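Notebook, Plestora quarterly, winter issue. December, 4:10 pm.

Distribution run closed. Final print count 3,439, against 3,500 ordered; Buschmann shorted us on the last pallet and will credit the difference. Proof pages 5 and 10 were swapped in the first PDF. Heriberto caught it before plates.

Bundles are still 100 per carton. Tried splitting cartons for the small drops (bakery, the two co-ops, cider mill) and it cost more in labor than it saved in returns. Going back to full cartons for the co-ops, hand-counted stacks for the rest.

Recipe test, leek and barley soup, p. 10. Second pass. Stock quantity as submitted leaves it too thick after resting. Added one cup, held salt constant. Natalia Tlapale tasted both and prefers the thinner version. Changed the copy to match. Cook time unchanged.

Subscriber file: Makby export drops the apartment line if it contains a pound sign. Worked around it by replacing with "Apt" before export. Need to redo this each issue until they fix it – ticket is open, no reply.

Grumomon wants the back cover again but at the old rate. Heriberto Zamudio to answer. I would hold at the new rate and offer the inside back.

Open items:
Return counts from the south route
Missing photo credit, cheese feature
Stock quantity for the web version of the soup (still has the old number)
Rack at the library is broken at the lower hinge

Spring lineup as it stands: maple, ramps, a profile of the goat dairy, one long piece on seed saving. The seed piece is over length and needs a cut before it goes to layout. Natalia has the draft. 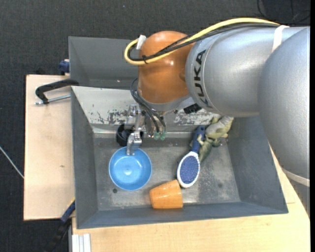

2 min read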